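Simulated practice helps two-handed robot clear a table

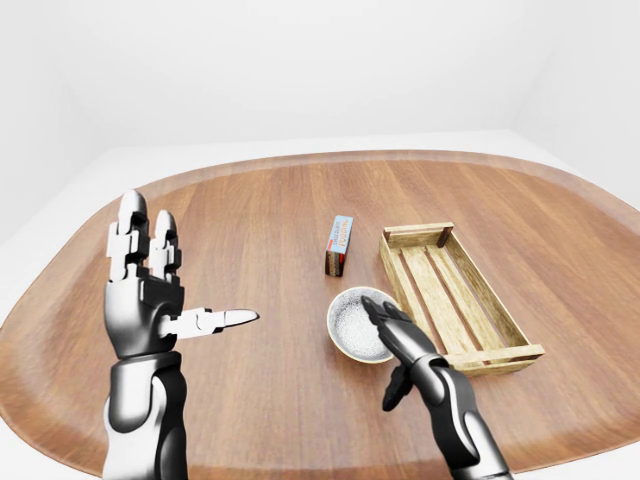

Fewer dropped bowls after training in simulation

A research team at Tekadis has reported that a humanoid robot with two jointed hands can learn tabletop chores from a fairly small set of human demonstrations, provided the demonstrations are then varied and replayed in simulation.

The method, named Ravia, starts with 49 recordings of a person guiding the simulated robot by remote control. Software then changes the starting positions of the objects and adjusts the arm movements to match. Attempts that fail are thrown out. The team kept roughly 900 usable runs and trained a single control policy on them.

The objects are everyday ones. In one layout, a white bowl filled with what looks like rice stands on an oval wooden table with a small upright box and a slatted wooden crate. The robot has to put the bowl in the crate without tipping it.

Over 98 test runs with layouts the policy had not been trained on, it finished the task in most cases. A policy trained only on the original recordings failed more often, usually at the moment the fingers closed on the rim.

"The reach was never the hard part," said Amber Greenwood, who leads the project. "We lost most of our runs in the last inch, and that's where the extra data made a difference."

The work has limits. All results so far come from simulation, and grains in a real bowl may shift in ways the software does not model well. Box placement also caused trouble when it left little room for the fingers.

Tests on hardware are planned for July with Cokar, which is building the hands. The team says it will release the training runs at the same time.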